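Wirnum Tilt Wedge, yellow

Item 134 in the shop
Last updated Mar 12, 2019
In stock, ships from the Tunow workshop

Okay, so this is the one I get the most mail about! The Tilt Wedge started as a thing I cut for my own bench (I was sick of folding up a piece of cardboard every time I wanted something to lean a little) and then people kept asking if they could buy one, so now it has a name and a page and everything.

It's a small wedge. You put it under, behind or between things, and they sit at the angle you wanted. I use mine under the back edge of a cutting board when I'm trimming paper, behind a cookbook, and between two picture frames that never want to stand straight on the shelf. One lives in the glove compartment and I couldn't tell you why, but it has come in handy twice. 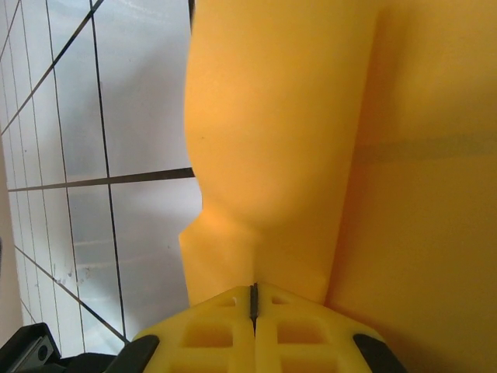 I went back and forth on color for longer than I'd like to admit. My first batch was gray and I lost half of them in my own workshop, so I switched to this warm yellow and I haven't looked back. Gray isn't coming back, sorry to the two of you who keep writing. I've thought about a dark green for June, but I need to find a supplier who'll sell me less than a truckload of it.

What you get

Single wedge, or a set of 4 in a cotton bag. The set is the better deal if you have shelves to level or a big board to prop, and the bag is nice enough that I've seen it used for clothespins. Schools and workshops can ask me for the box of 12, which comes without bags and costs less per piece.

How I use it

Thin end in first, always. Slide it under until it just starts to lift, stop, look, then give it another nudge. If you shove it all the way in at once you'll overshoot and have to start over (I still do this). For something heavy, lift the weight with one hand and place the wedge with the other. And please don't use it under furniture that people sit on or climb on! It's a bench and shelf thing. 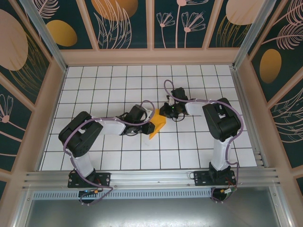 Small parts go missing at my place, that's just how I work, and I wanted something I could find without moving everything else first. I've got offcuts, tape, pencils and three kinds of clamp within reach at any given moment. The yellow helps a lot with that. Set down on white tile it shows up right away, even lying at a tilt, and it's flat enough that I'm happy tossing a couple in the drawer with the rulers. On my old brown bench it was a bit less obvious but still way better than the gray.

Does it fit the Trestent stand?

Yes! The Trestent book stand has a lip at the back and the thin end tucks under it. It won't click in or anything, it just sits there. If you have the Araújo tray, the wedge goes under the short side. Under the long side it's too narrow and the tray rocks, so use two.

Cleaning and storing

Damp cloth, a drop of dish soap if it's grubby, then leave it out to dry. I don't put mine in the dishwasher. Don't store it under a stack of books for months, either.

Shipping and returns

I pack orders in the mornings, so anything that comes in after lunch goes out the next working day. I've sent out around 800 of these by now and the padded envelope has held up fine — the box is only for the bigger sets. If you don't like your wedge, send it back and I'll refund it, no form to fill in. Put your order number on a scrap of paper inside, please, I can't match them up otherwise.

Also in the shop: cotton bags, shelf pegs, bench hooks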